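Buscar en el sitio
Escriba y pulse Intro

Acta de la reunión de la coral Pikuvmont
Julio. Redacta: Pierina Ferri

Asisten Carmela Lombardi (dirección), Xuân Tôn, Lionel Tanguy, Pierina Mancuso y quien escribe. Empezamos a las 19:10 con muchísimas ganas, porque había que hablar del concierto de Bilville.

1. Balance del concierto. ¡142 entradas! Es la mejor asistencia desde que cantamos en la sala Testa, y Carmela quiere que conste su felicitación a los bajos por el final del segundo bloque (los bajos piden que conste también que estaban muertos de miedo). Las sopranos entraron tarde en el bis y se repasará en septiembre.

2. Repertorio de otoño. Lionel trae una propuesta preciosa: un ciclo de canciones de trabajo, de siega y de mar, con dos piezas a capela. Se cantan unos compases allí mismo y gusta mucho. Xuân ofrece una nana vietnamita y se encargará de enseñar la pronunciación. Se aprueban las dos cosas por unanimidad. Queda pendiente decidir si la nana abre o cierra la primera parte.

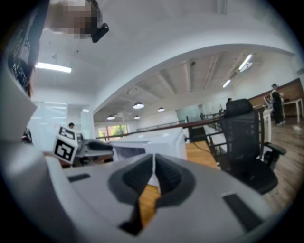 Última modificación de esta página: julio, 21:35

3. Ensayos. Se mantienen a las 20:00. Pierina Mancuso pide diez minutos de calentamiento de verdad, con la puerta cerrada y los móviles guardados. Aprobado. Habrá 6 ensayos generales y los parciales por cuerda los fija cada grupo.

4. Viaje a Gollow. Nos invitan al encuentro de coros y la respuesta es un sí enorme. Faltan 7 personas por confirmar. Lionel pide presupuesto de autocar y Carmela llama a la organización para saber si hay piano en la iglesia.

5. Ruegos y preguntas. Xuân recuerda que siguen sin devolverse 10 carpetas de partituras. Pierina Mancuso pregunta por los atriles nuevos; se verá en la próxima reunión.

Se levanta la sesión a las 21:00 y algunos se quedan cantando en la escalera.

Contacto: secretaría de la coral | © Coral Pikuvmont | Volver arriba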